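Bathroom counter episodes in sim: tips from the Kos set

Notes by Safta Stoica, for whoever picks up recording on the Breltham rooms next. Quick ones, will tidy up later.
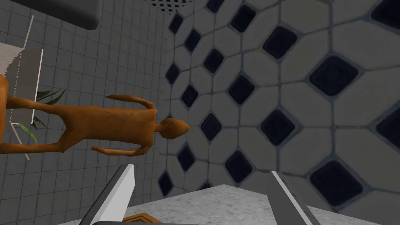

Gripper over the speckled counter, orange figure behind, towel rack off to the left.

Before you start
Load the room, look through the gripper view, wait. Give it a few secs to settle. Then record. Starting early gets you a jump in the first frames and the whole episode goes in the bin.

Open the fingers all the way first. Every episode, same start. I skipped this for a whole morning and had 61 to redo.

Check which way is up. In some starts the view is tipped way over and the floor looks like a wall. Fine to keep, just get your bearings before you touch the controls. Small nudge left, small nudge right, then go.

Small items on counters
Come in slow for the last bit. Fast is ok up to there.
Raised rims are good to grab, flat things are not. For flat stuff slide it to the counter edge and pinch from the side.
Speckled counters hide little things. Move the view a touch and watch what shifts.
Missed the grab? Keep going, try again in the same episode. A recovery is worth having. Three misses, stop and tag it "fail". Dont delete it.

Towels
Harder than they look. Pinch near a corner, lift, pause, then move. If the cloth pokes through the rack, tag "clip" and move on. No fixing it by hand.

Plants
Leave them alone unless the task says so. Leaves cover up the rack from some angles so pick an angle where you can see what your grabbing.

Labels
One plain sentence per episode. "Put the towel on the counter." No "carefully", no "nicely". Say what got done, and if you changed your mind halfway, write what you ended up doing.

Keeping count
Goal is 500 for this room. We're at 368 as of September. Once Zater hits 300 it goes over to Furkbridge for the first training run, so keep the two folders seperate please.

Save after every batch. Rest your wrist too. Bad episodes come in bunches when you're tired, and I can spot mine in the playback.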